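4.3 Setting up shift swaps in Brorby Roster

Shift swaps let your staff trade shifts among themselves without calling you during dinner service. They will still call you during dinner service, but you will now have somewhere to send them.

Before you start

You need a Manager or Owner login. Supervisors can see the Swaps page but can't change anything on it, a fact they tend to discover at length. Each employee must also have at least one job role assigned (see 3.2). An employee with no role can't swap with anyone, including other employees with no role.

Turning swaps on

1. Sign in and open Settings > Scheduling > Swaps.
2. Pick a location from the drop-down. Swap rules are set per location, so what you do for the hotel bar leaves the banquet kitchen alone.
3. Switch Allow swaps to On.
4. Under Approval, choose Automatic or Manager review.
5. Enter a cutoff in hours. The system accepts any number from 1 to 500. If you enter 500, expect very few swaps.
6. Click Save. The page doesn't save itself when you wander off to see what the noise was.

Note: Automatic approval checks job role, overtime and rest time between shifts. It doesn't check whether the person taking Saturday brunch has ever been known to arrive for Saturday brunch.
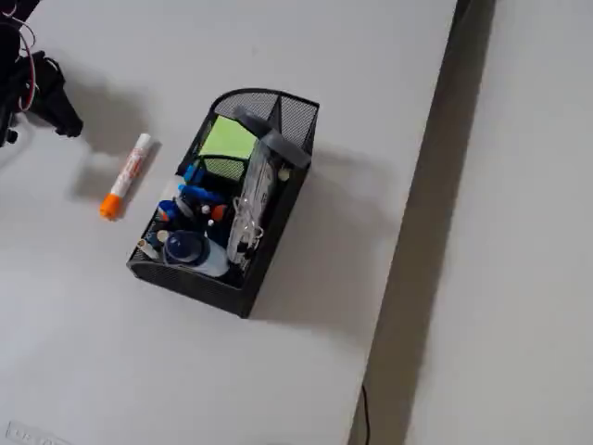
Setting who can swap with whom

1. On the same page, click Swap groups, then New group.
2. Give the group a name your staff will recognize. "Group 1" is allowed. So is "Group 1 (new)", and we have seen where that leads.
3. Add job roles to the group. A role can belong to one group per location.
4. Set the weekly hours limit, or leave it blank to use the location's overtime rule.
5. Click Save group.

A location can hold up to 400 employees in swap groups. Larger properties should split by department before importing. The Doststead payroll connector reads group names exactly as typed, spaces and all, so settle on the names first.

Caution: Deleting a swap group cancels every pending request in it. There is no undo. Employees are notified right away and will have opinions.

Testing before you announce it

1. Create two test employees with the same role.
2. Give each of them a shift next week and publish the schedule.
3. Sign in as the first, open the shift and tap Offer swap.
4. Sign in as the second and accept.
5. If you chose Manager review, approve the request under Swaps > Pending.
6. Check that both shifts moved, then delete the test employees before payroll pays them.

If you see error 710, the schedule hasn't been published. Publish it and try again. If you see it again, you published a different location's schedule. Go back to step 2 and check the drop-down.

For swaps between locations, see 4.4.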